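[Bedding-list] Re: Washing a wool-filled duvet at home?

Print this message | E-mail this message | 3 comments | 2 shares

From: Chrysoula Ververidis
To: the list

On washing wool-filled duvets, someone wrote:

> I've inherited a double duvet with a wool filling and it smells of
> cupboard. The label has gone. Everybody says never wash wool, but the
> dry cleaner in town wants more than I paid for my mattress. Has anyone
> on the list put one through a machine and lived to tell the tale? And
> how on earth do you dry it? I have a small garden and a line.

Yes, yes, do it! I was frightened of mine for years and now I wash it every June and look forward to it (I know, I know). First, though, find out what sort of wool you have. Unpick a little of the seam at one corner and have a look. If the filling is in flat sheets, stitched through, you're in luck. If it's loose tufts, wash it by hand in the bath or you'll end up with a bag of dumplings.

Mine is an old Skodport, flat sheets all the way across, and it goes in on the wool programme with a very small splash of Dritex wool wash. Cool water, slowest spin, and please no softener! Fill the drum no more than two thirds. If you have to push the duvet in with your knee, take it to a launderette with a big machine. The one on our road is called Petridis and the large drum there is a joy, 90 minutes from door to door including a cup of tea.

Drying is the long bit. Don't hang it from one edge, all the weight goes to the bottom and the wool follows it. I lay it over 2 lines so it makes a sort of hammock, and turn it whenever I walk past. Give it 3 fine days if you can get them, and bring it in before the evening damp.

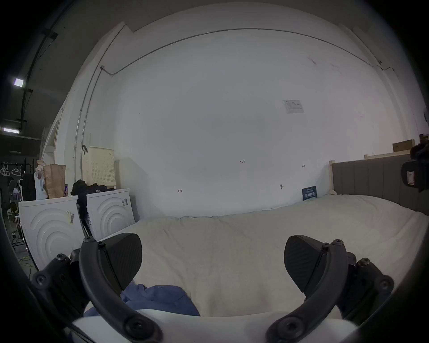
White duvet on the bed, grey headboard behind.

Once it feels dry, wait another night before you put a cover on. The middle is always behind the edges! Then shake it hard, holding 2 corners, and swap ends and shake again. You'll feel the filling settle back where it belongs, and the smell is lovely, a bit like a clean jumper.

For the cupboard smell in particular, try airing it first. A breezy afternoon on the line shifted the mustiness from my aunt's old Divov completely, no washing needed, and that one had been in a trunk since before I was born.

Do write back and tell us what you find in the corner seam, I'm dying to know.

Chrysoula

Last updated: June
Read 1,265 times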